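What a Day Looking at Starter Homes in Plarkosdale Taught Me About My Paycheck

I've been writing about wages and the middle class on here for a while, mostly from my kitchen table, so when Constanza Durán asked if I wanted to come along to the Plendgate housing open day I said yes before she finished the sentence. Free coffee, free parking, and a chance to walk through houses I can't afford. Count me in!

Plendgate is the builder putting up the new streets on the east side of Plarkosdale, and the pitch is "homes for working families." There were three models open. The smallest, the Ulloa, has 2 bedrooms and 1,100 square feet. The bigger one is 1,590 square feet and has a pantry I could have slept in. Damián Sosa from the sales office walked us around and was really patient with me, considering I kept asking what people have to earn to live there.

His answer was "a solid middle income," and when I asked what that meant in dollars he said it depends on the household. Fair enough, I guess, but two people at the same factory can bring home the same pay and one of them has a student loan and a kid in daycare – they are not in the same class in any way that matters on the first of the month.
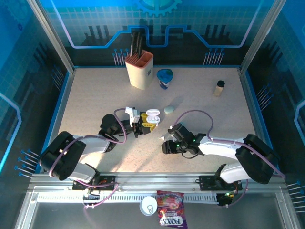
My main question all day was what counts as a middle-class purchase now. My parents had a house, one car and a week at the lake, and that was the package. On the drive over, Constanza and I tried to make the list for our own age group and it was all little stuff. Phones, streaming, the good coffee, wireless earbuds that sit in their own white case with the lid flipped up like a tiny jewelry box. I own every one of those things and I don't own a single wall. You can skip a lot of earbuds and still not have a down payment, so please don't send me the latte article again.

In the second model I got talking with Etelka Veres, who was there with her grown son. She bought her first place on a cafeteria wage and still has the payment book. He makes more than she ever did, even adjusted, and he's renting a room. She wasn't bitter about it, just puzzled, and she kept knocking on the walls to see what they were made of.

The homeowner fee is $100 a month, by the way, and it wasn't on the flyer. Ask for it up front.

We finished with soup at a place on the main road and Constanza admitted she liked the Ulloa. I did too. I've got the floor plan on my fridge and I'm going to call the credit union about it.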